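Caderno da oficina, abril, 9h40

Continuo os ensaios de cera para a coleção de Natal. Eu sei que é cedo, mas a loja Evier pede as amostras antes do verão e no ano passado chegámos tarde com tudo. A decisão deste ano é não fazer canela. O público já a encontra em todo o lado desde outubro, e as clientes queixaram-se de dor de cabeça com a vela grande.

Lote 711. Cera de soja Urnis com um pouco de cera de abelha, perfume de pinho e casca de laranja. Aqueci até 80 graus e esperei descer antes de juntar o perfume. A superfície ficou lisa em quase todos os copos, mas perto do vidro apareceram manchas brancas, como se a cera quisesse separar-se. Penso que o copo estava frio demais. Da próxima vez aqueço os copos no forno, em temperatura baixa, e deito a cera mais devagar.

O cheiro em frio é bom, mais laranja do que pinho. Com a vela acesa o pinho desaparece depois de uma hora. Experimentei a mesma mistura com o perfume da casa Eberhard, que é mais caro, e o pinho dura mais, mas fica um fundo de sabão que não me agrada. Peço a quem passar pela oficina à tarde que cheire as duas e escreva a sua opinião na folha ao lado da balança. Sem olhar primeiro para a etiqueta, por favor.
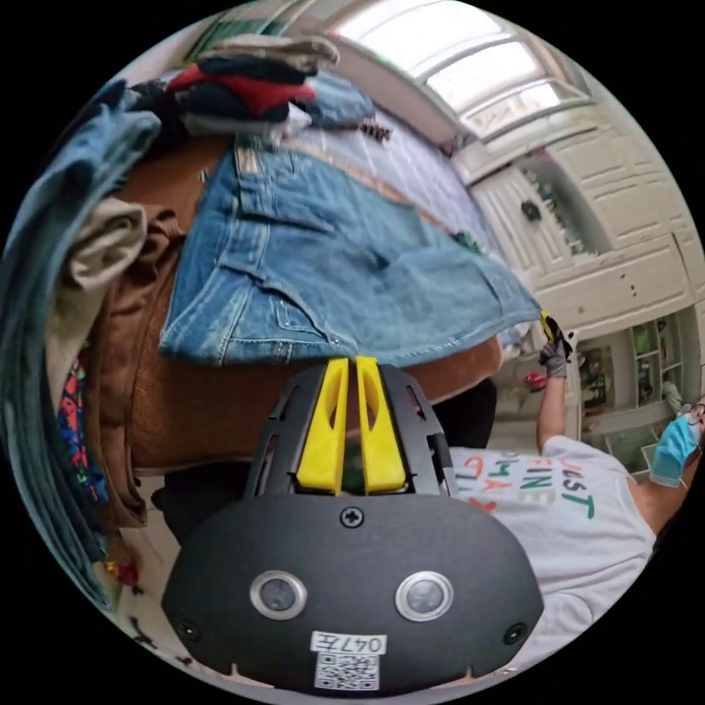

Pavios: o de algodão número 18 faz uma chama demasiado alta no copo pequeno e deixa fumo no bordo. O de madeira apaga-se sozinho, duas vezes em três. Vou pedir um algodão mais fino e repetir. Até lá ninguém deve usar o 18 no copo pequeno, nem para testar cor.

Cor: o vermelho escuro parece castanho quando a cera endurece. Juntei mais corante e ficou pior, quase preto no centro. O verde, pelo contrário, saiu mais claro do que eu esperava e gosto dele assim, parece menos de Natal e talvez se possa vender também em janeiro. Falta ver se perde a cor na janela. Deixei um copo ao sol e outro dentro do armário, para comparar.

Caixas: a proposta da Clullent é razoável, mas o mínimo são mais de 50 dúzias por modelo e nós não temos onde as guardar. Perguntei se aceitam misturar dois tamanhos na mesma encomenda. Ainda não responderam. A fita dourada do ano passado larga brilhante nas mãos e eu preferia cordel simples, com um raminho seco. O raminho tem de ficar do lado de fora da caixa, longe do pavio.

Nota para mim: limpar a panela grande antes de começar o lote branco, porque o verde agarrou-se ao fundo e já me estragou uma prova.

17h15. Três opiniões na folha, duas pela Urnis com o perfume antigo e uma que diz só "nenhuma". Repito amanhã o lote com os copos quentes.

Entradas recentes
Ensaio de pavios no copo médio
Cera de abelha: quanto é demasiado
Etiquetas que não descolam com o calor
Coroas de porta, primeira prova com musgo
Lista de compras para a época alta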